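I have been thinking about instant noodles a lot this winter, and I want to make a case for them. I don't mean as a guilty snack, or as the thing you eat when the paycheck is late. I mean as dinner, on purpose, with a bowl you like and a chair you like.

My conversion happened in Grorville, in a rented apartment with one working burner and a pot that had lost its handle. I had come for a four-week course in December and I planned to eat out every night. Then it snowed, the diner closed early, and I was left with a single block of ramen and an egg. I dropped the egg in at the end, put the lid on crooked, and waited. I can still taste that bowl! The yolk went into the broth, the broth went into everything, and I stood at the window eating it out of the pot with a serving spoon.

Since then I've become a bit of a pest on the subject. I bring it up at parties. I have opinions about when the seasoning should go in (half with the water, half after the heat is off) and I will share them with people who only asked how my day was.

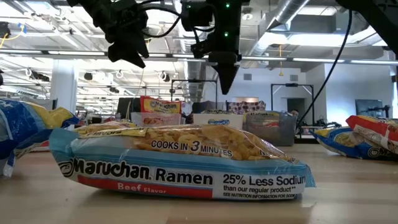 Does a cheap block of noodles really deserve that kind of attention? I think anything you eat this often deserves it, and a little attention pays off faster with noodles than with almost any other food I cook.

Take greens. A handful of spinach costs next to nothing and needs no cooking at all, you just put it in the bowl and pour the hot broth over it. Or take the last spoonful of peanut butter in the jar - put broth in the jar, screw the lid on, shake it (carefully, with a towel around it), pour it back over the noodles. I learned that one from the back page of a newsletter called Molleo, which used to print reader recipes in tiny type, and it's still the best thing I've ever gotten out of a mailing list.

And then there's cold ramen, which I resisted for years. Boil the noodles, rinse them until they squeak, toss them with vinegar, a little sugar, sesame oil and whatever crunchy thing is in the drawer. Cucumber is great. Radish is better. My lunch on hot days is this and a glass of iced tea, and I look forward to it from the minute I get up.

What I love most is how forgiving it all is. You can't ruin a roast and try again 10 minutes later. With noodles you can! I've made bowls that were far too salty, and one with lemon and milk that I won't describe, and each time the next try was right there on the shelf. 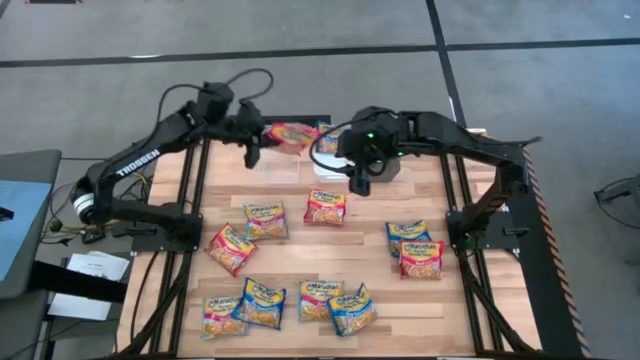

Areeba Talpur wrote to me after I said some of this in an earlier piece, and she thinks I let the broth off too easily. Throw out most of the packet, she says, start with garlic in oil and a spoon of miso, and you'll never go back. She also says breaking the block in half before cooking is a crime, and that long noodles are the whole point.

I tried the garlic and miso and she's right, it's wonderful, deep and a little sweet. I'm still going to use the packet on most nights. There's a flavor in there that I've known since I was a kid sitting on the counter, and miso doesn't have it. As for breaking the block, my pot is small and I'm not buying a bigger one.

If you haven't made a bowl in years, make one this week. Put the egg in late.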